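Polta Hill Climb

The Polta Hill Climb is a timed motorsport event for cars and motorcycles, run every October on a closed stretch of public road outside the village of Polta. I've been keeping up this entry for the wiki since the old one got wiped, so forgive me if it sounds more like a fan than an encyclopedia. I've tried to stick to what I can back up from the programs in my closet (I have nearly all of them).

Format

Drivers go up one at a time against the clock. Everybody gets two practice runs and then 3 timed runs, and only the fastest timed run counts. There's no wheel-to-wheel racing, so if you're coming over from circuit racing you may find the first hour slow. Stick with it! The big single-seaters go last, and you hear them long before you see them.

The road climbs 800 feet from the start at the old creamery to the finish above the quarry. It has eight named corners, and the one people talk about is Fortin, a long left that tightens just when you think you're done with it. The outside of Fortin used to be a ditch. It's been filled in and there's a guardrail now, but older drivers still call it "going to the ditch" when somebody spins there.

Classes

There are four main classes: road cars, modified saloons, open-wheel cars, and motorcycles. A vintage class comes and goes depending on how many people enter. Sidecars ran for a few years and were dropped after the surface got too rough for them near the top, which I still think is a shame. The road was repaved later and they never came back.

Entry is capped at 40, with motorcycles counted separately. The waiting list is long, and drivers who ran the year before get first pick.

History

Normand Beaulieu started the climb with a handful of friends from a local car club. He owned the creamery, so the start line was pretty much his front yard. He won the first two runnings himself, in a home-built special with a motorcycle engine, and then quit driving to be clerk of the course. People say he was tougher on his friends than on anyone else, and the old results sheets do show a surprising number of penalties for them.

The best years, to my mind, were the ones when Francine Lemieux and Brock Pelletier were trading the course record. Lemieux drove a light little open-wheeler and was nearly unbeatable in the lower corners. Pelletier had twice the power and would claw it all back on the quarry straight. They swapped the record back and forth, and one year they finished on exactly the same time, so it went to second-fastest runs. Lemieux got it. Pelletier protested, lost, and then (this part is in the program for the next year) bought her dinner.

Oksana Hrynyshyn holds the motorcycle record, set on a damp morning when most riders were just trying to stay upright. I was standing at Fortin for that run and I've never seen anybody that calm on a bike – she was hardly moving around on it at all.

Timing and sponsors

Timing was done with stopwatches and a field telephone at first, and you can tell from the early results, which are all suspiciously round. Light beams came next, and then the Zultance system, which puts split times up at the bottom of the hill while the car is still climbing. 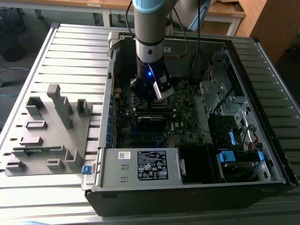
The splits made a bigger difference than I expected. You can finally see where a run was won, and it's very often in the first three corners. Soledad Arancibia, who's been chief timekeeper since the switch, also put the sector times into the printed results, so there's plenty to argue over on the drive home.

The title sponsor for several seasons was Gokotent, and you'll still see the event called the Gokotent Climb in some books. It's the same event, and the records carry over.

Watching

Spectators are allowed at the start, at Fortin, and on the bank below the quarry. The road closes early and you can't move between the areas once cars are running, so pick your spot and bring lunch. I'd go with the bank. You get the exit of one corner, all of the straight, and the braking for the last bend, and there's shade after noon.

This page was last updated April 1, 2022. The motorcycle results before the repaving are still incomplete, and I'd love to hear from anybody who has the missing programs.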